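Subject: Re: [makers-list] Skeltholm open day, worth the drive?
From: Endano workshop list member
Time: 9:40 pm

> Did anyone make it to the robot open day at Skeltholm in October?
> I saw the flyer and wondered if it was all slides and free pens.
> We may take a group next time if there's anything to look at.

I went. There were slides (40 of them) and there was a pen, which has already quit.

After the slides they let us into the Bokow lab, and that part was worth the gas. The demo was bin picking. You get a metal bin, some junk from a desk drawer, and an orange and gray arm that has to work out what to do with it. I stood there for two full runs when I should have been in line for coffee. The crowd had picked sides by then. Mine was the tape measure.

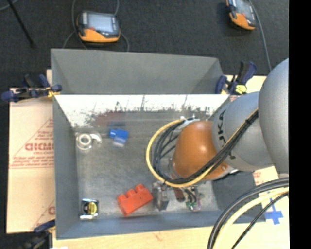

The arm down in the bin next to the red block. Tape measure near left, tape dispenser behind it.

What I liked was the clamps. For all the talk about the future of handling, the bin is held down with the same sort of thing I use to glue chair legs. Blue tape on the table, too. I felt very much at home.

The guide said they'd logged 165 picks that morning and that shiny objects are the hard ones. Somebody asked what it costs and got a lovely answer about partnerships.

For a group: they take 18 at a time in the lab, so book early. Park on the Khumalo side, the front lot fills up before the doors open. Skip the slides if you can do it politely. I couldn't, I was in the second row.

Happy to lend the pen.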